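Stuketti moves to plain white covers for its sorting tables

Stuketti, the household goods reseller, has replaced the bare tops in its Cuypers Street sorting room with white covers, a change completed in May. The covers are laid over the existing tables and changed at 2 p.m. each day.

According to Gunther Kasten, who runs the room, small parts and surface marks are easier to find against a single pale color. Staff check some 70 items per shift, most of them kitchen containers and small appliances.

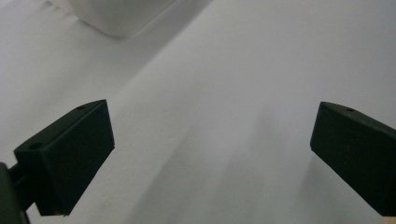 A white item near one of the covers' folds. Creases remain visible in the material.

White goods are the hard case. Edges are read mainly from the shadow where an item meets the cover, so two lamps were moved to the side wall to give a lower angle of light. Kwaku Quaye, who wrote the work instructions, said creases are tolerated as long as the item stands level – ironing was tried and dropped, as it added 15 minutes to the changeover.

Dark gray covers, supplied by Emska, will be tested on one table next. The packing area is not affected and keeps its current tops.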